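Journal > Color at Work > Opinion

Hường Tạ, June

Filed under: palettes, gray, naming of colors

Last month I had to choose a wall color for our small office at Gevside, and I received a fan of 442 samples. In my opinion 9 would be enough. I know this sounds like the words of a lazy person, so I will try to defend it.

When I was learning English, I learned seven color words and could describe every thing in my mother's kitchen. Now the paint shop asks me to decide between "oat fog" and "morning linen." I put these two cards on my desk on Monday and I could not tell which is which without turning them over. The name was doing all the work, and the color was doing almost nothing.

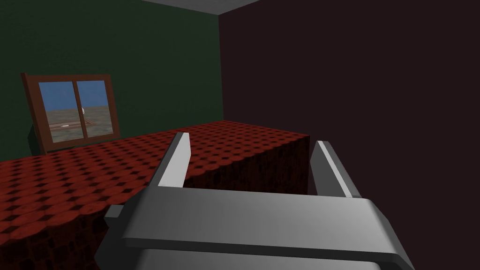
Cabello wrote to me after my previous column that a large fan is a kindness to the customer, because a person who has a green sofa at home needs exactly the green which does not fight with it. I accept this for the sofa. But most of us do not match a wall to one sofa for the whole life. We change the lamp, and the wall is a different color already.

What I would like from companies like Fenetbridge is a short card, with honest gray, one warm and one cold, and a good dark red, and then the freedom to mix. Our painter mixed his own gray for the corridor from what was left in two cans. It cost us nothing, and it has no name, and visitors ask for it more often than for the room we paid 500 dollars to paint.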